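Search posts, people, tags Go

5 min read

May 13, 2024

Right, a few of you asked how things are going with the arms on the harness bench at Florbridge, so here's a thread. Get a tea, it's a long one.

Quick background for anyone new. We get mixed wire harnesses in from the loom shop at Jeleck, plus a few odds and ends of boards and connectors, and our bench sorts them into kits for the Awan pump controllers. For years that was me, two colleagues and a lot of bins. Now it's us, two arms and a lot of bins.

First thing that surprised me was which parts they find awkward. I'd have put money on the tiny stuff. Wrong! It's anything floppy. A twisted blue and white lead with a connector on a loose tail is child's play for a person, and you don't even know you're doing it, your fingers just sort of steer the tail out of the way. An arm picks it up by one end and the other end goes wherever it fancies.

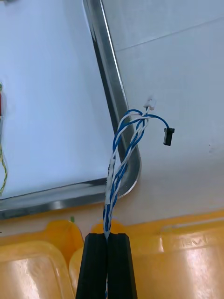
Natália Havlíček
Bench lead, harness kitting, Florbridge

So a big part of my job now is thinking about where something should be held. I've never had to put that into words before. Twenty minutes with the integrator's engineer going "but why there?" and me waggling a cable at her saying "well, you just do". We got there in the end. Hold it low on the twist where it's tight, keep away from the connector, let the tail hang.

I wrote all that down, by the way. It's called the grip sheet and it lives in a plastic wallet by the kettle. It has my terrible handwriting on it and I'm prouder of it than I should be.

Numbers, as someone will ask. By hand the three of us got through about 700 kits on a decent shift. The arms on their own don't match that, and I'd be suspicious of anyone who told you otherwise. What they do is keep plodding through break, handover and the dead half hour when the delivery lorry needs unloading. Last full week before the audit the bench logged 1694 kits over two shifts, and we had one person off with her back.

Oh, backs. And wrists! I should have started with wrists. I've had a splint in my drawer for longer than I've had this job title. Picking is one small movement done over and over with your thumb and two fingers, and it catches up with you. I haven't worn the splint since we changed over. My physio is delighted, my crossword handwriting is no better.

The leads with the sleeved terminals are still the fiddly ones. You've got red and black and the green-and-yellow pair all gathered in one little sleeve, and every one of them has its own idea about which way to bend.

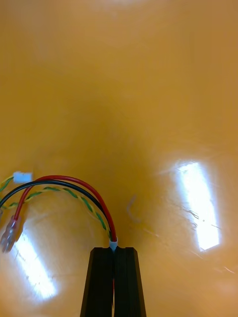 We lost a good few days to those. They slide about on a shiny surface, they lie over each other, and if you grab a wire instead of the sleeve you can stress the crimp. I was the one who wanted that caught early, so now there's a pull check on a sample from each batch, done by a person, with a gauge. Istetti (they make the controller covers at the other end of the chain) asked if they could copy it. Yes, help yourselves.

Also, glare. I had no idea light was going to be such a nuisance. We have strip lights overhead and glossy bins and between them they make big white patches, and a thin pale wire lying in a white patch is hard work for a camera. It was hard work for me too if I'm fair, I just used to tilt my head.

How the bench is laid out these days: bins down both sides, tray in the middle, an arm reaching in from each side. We still write on the rims in marker pen. I fought for that. The engineer offered us nice printed labels and we said thank you, no, I want to be able to change it in two seconds with my sleeve and a pen. 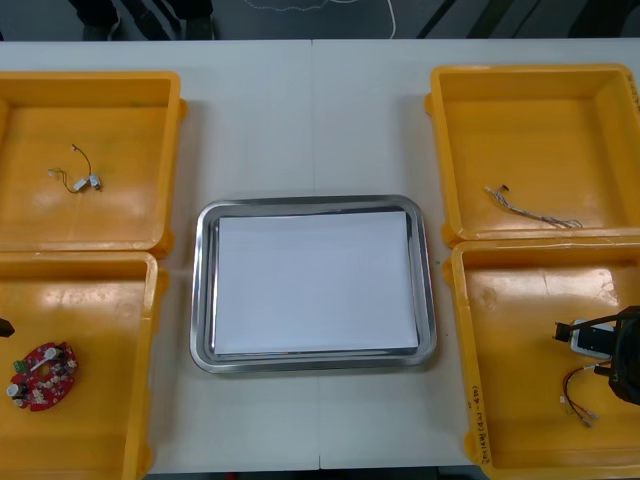
The sorting table, with a steel tray between two pairs of yellow bins.

The bit people really want to know is jobs. I'm going to be straight with you. Nobody has been let go from the bench. One colleague has moved over to test, which she'd been asking for since before any of this. Her old place on the bench wasn't filled, so if you count posts, we're one down. I said so in the meeting and I'll say so here. I'd like it replaced with a trainee, and that conversation is booked in for June.

What's left for us is different work. Less picking, more looking. You walk up, check what's in each bin, pull out the ones that have tangled, feed in the next lot, sort out the strange ones. Some people love it. One of the lads finds it dull and misses having his hands busy, and I get that completely, there was something quite peaceful about the old way once you had the radio on.

He does the awkward harnesses by hand now, the ones on the "don't bother" list. There are 8 part numbers on it at the moment. It used to be a lot longer.

My one big tip if your place is about to do the same thing: get whoever does the picking in the room from the first day. We weren't, at first. The original plan had the parts dumped in a heap, and anyone on the bench could have said what a heap of twisted pairs does overnight. 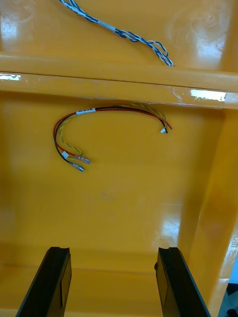 Now they go in spread out, a few to a bin, with a bit of space round each one. Takes the person loading a little longer. Saves no end of faffing later, and you can see at a glance if something's been put in the wrong place, blue and white in with the red and black ones for instance.

Things I still moan about: the beep. It beeps when it wants you. Same beep for "I've finished" and "I'm stuck", which means you walk over every single time. A second sound has been promised. I've suggested a duck.

And the restart after a stop takes ages if you press things in the wrong order. I've stuck a note on the cabinet. Someone has drawn a face on the note.

Next up is a trial order of 1000 kits with two harness types mixed on the same table, which we've only ever done by hand. I'll add to this thread when we've had a go. Questions welcome, especially from anyone else on a bench. If you want a copy of the grip sheet, message me and I'll type it up so it's readable.

Contact | © 2024 Natália Havlíček | Back to top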